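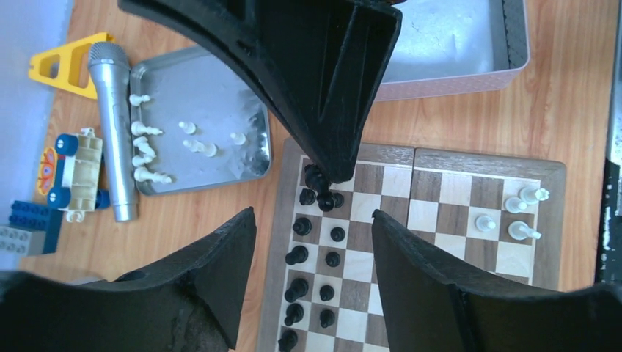 I ride the Grindmont line into Irndale most mornings, so yes, I have feelings about this one. The transit agency says it will pay to fix the old drawbridge at Surkasby, where trains have been crawling for months. Riders in my car have had plenty of time to kill – enough for a full game of chess on a wooden board, if you brought one. The repair money is set at $368,000.

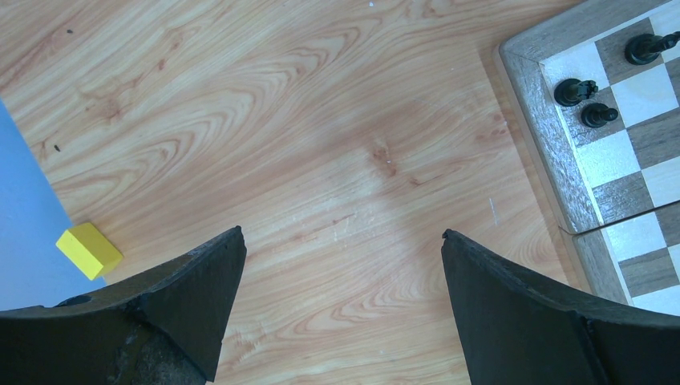
Work starts in September and should take 17 nights, with crews on the tracks only after the last train. Daytime service stays the same, which I'll believe when I see it!

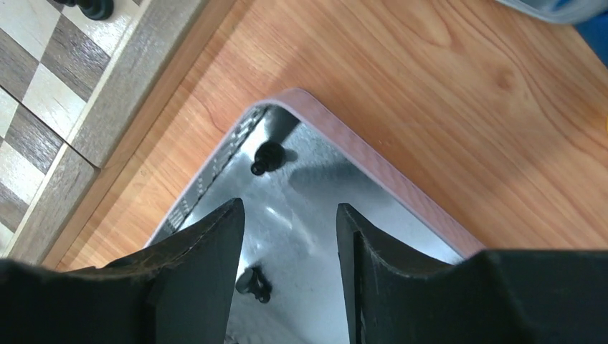

Metal tray with a pinkish rim.

Radebe, the contractor, got the job over two other bidders. Trains now creep over the bridge at 20 miles an hour, and the agency wants them back up to 25 by the time the crews pack up (not exactly flying, but I'll take it).
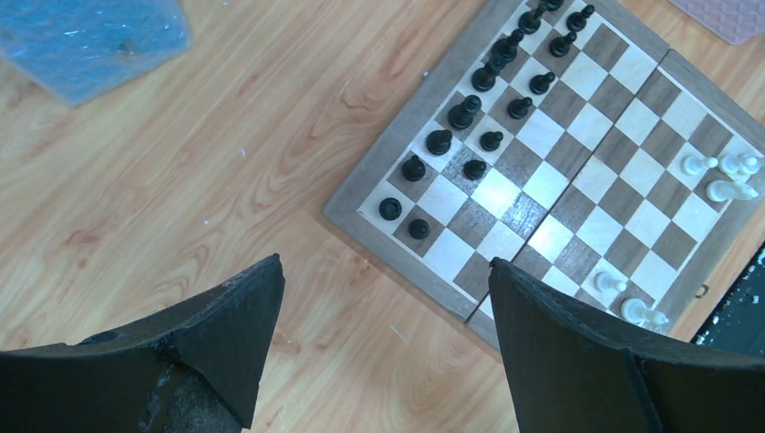
Photo: Surkasby Line Riders

Late-night riders get a shuttle bus from the Irndale station, leaving at 11:40 p.m. from the north lot. Regular tickets are good on the bus, and bikes aren't allowed.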